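Tully Pink Sorting Tray

I've sold these trays in my little shop for a while now, and I still reach for mine first when the toy drawer gets out of hand! It's a plain rectangle, pink all over, and you can tip a whole bag of tiny figures into it without chasing them across the floor. Mine gets a wipe with a damp cloth and that's it. Price is $3 each, and I have about 70 left (more coming in May).

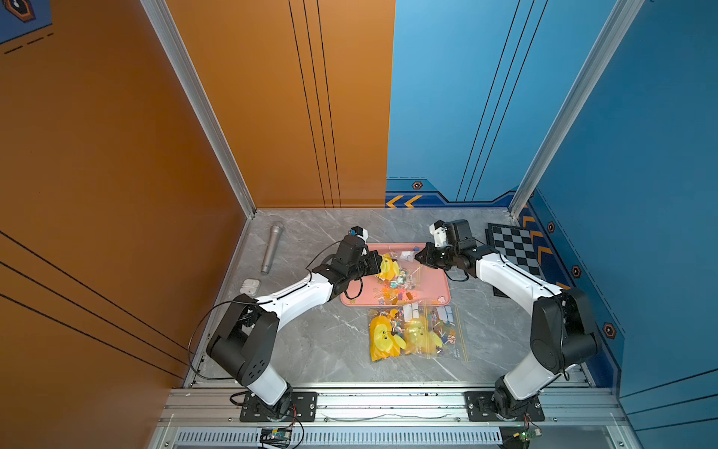 Small Toy Storage

The little colorful bits go in the tray, and the yellow ducks stay in the clear zip bag, ready for a trip to Grandma's. The sticker on the rim is extra, so add your own! Bag and toys are sold separately.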